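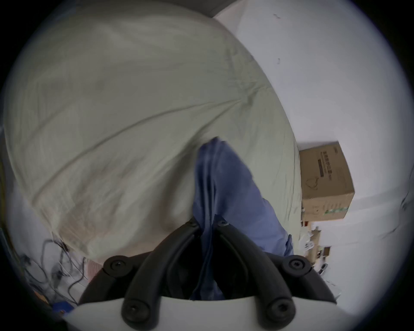 Branov paired hand grippers, reviewed for cloth work

Method reviews, December

The Branov kit is a pair of grippers you hold and squeeze yourself, so that a robot policy can be trained on what your hands did without a robot in the room. We used it for the hardest thing on our list, which is bedding and loose cloth. Verdict first: good on picking up, fair on spreading out, poor on edges.

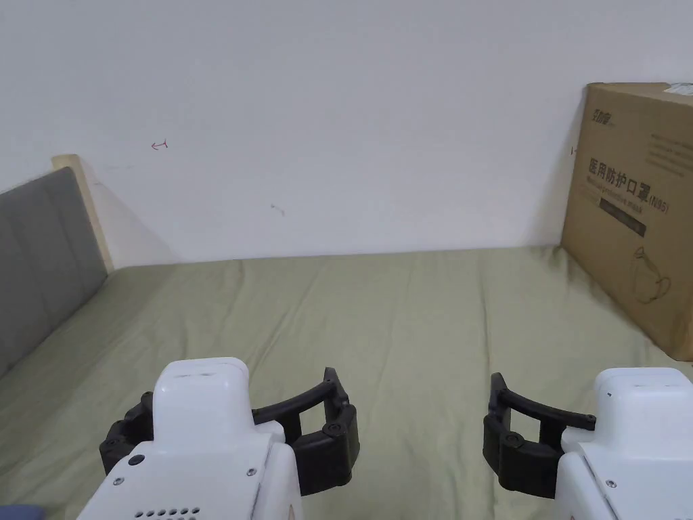 Ecaterina Lungu
Reviews, Sindlow

The set for cloth work was a made-up bed against a white wall. Demonstrators worked with one gripper in each hand and were asked to start with the jaws open over the sheet.

We kept 1306 demonstrations. Another 400 were thrown out, mostly because tracking was lost when a gripper turned towards plain wall. That is a high loss, and Branov's manual gives it one line. Sticking a few small marks on a blank surface cured most of it.

The policy was trained with Pîrvu, our usual code, at its default settings. On a two-arm robot it picked up a crumpled cloth in 83 of 100 trials. Laying the same cloth out flat worked in 51. Finding a corner and keeping hold of it worked in 22, and I would not build anything on that yet.

Comfort is acceptable. The handles are fine for half an hour, then the thumb starts to ache – smaller hands notice it sooner. The trigger spring is too stiff and can't be adjusted.

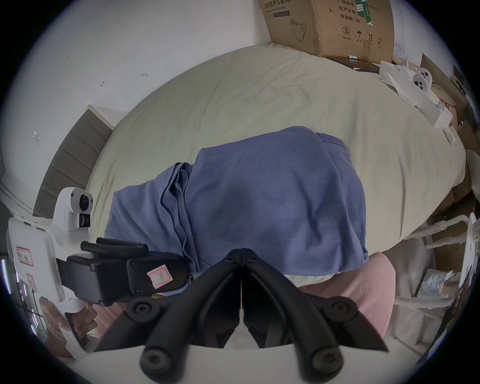 Second view by Ambros Hollenstein, Flaltmont

I ran the training again from Ecaterina's files and agree with her on picking up. I am less hard on the corners. The wide view takes in the other gripper as well as the cloth when the two are close, and the failures I watched were nearly all late closing of the jaws. That looks like a timing fault, and delaying the images by 2 steps in training brought corners up to 37 in 100.

Label your grippers left and right before the first session. We swapped ours one Tuesday and lost the afternoon's files.

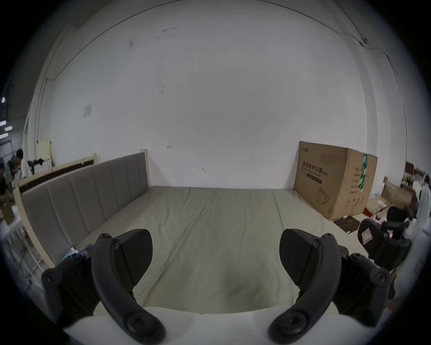 Can the method be used with just one gripper?

For picking up and dropping cloth, one is enough and the files are half the size. Spreading and folding need the pair, as the second hand holds the tension.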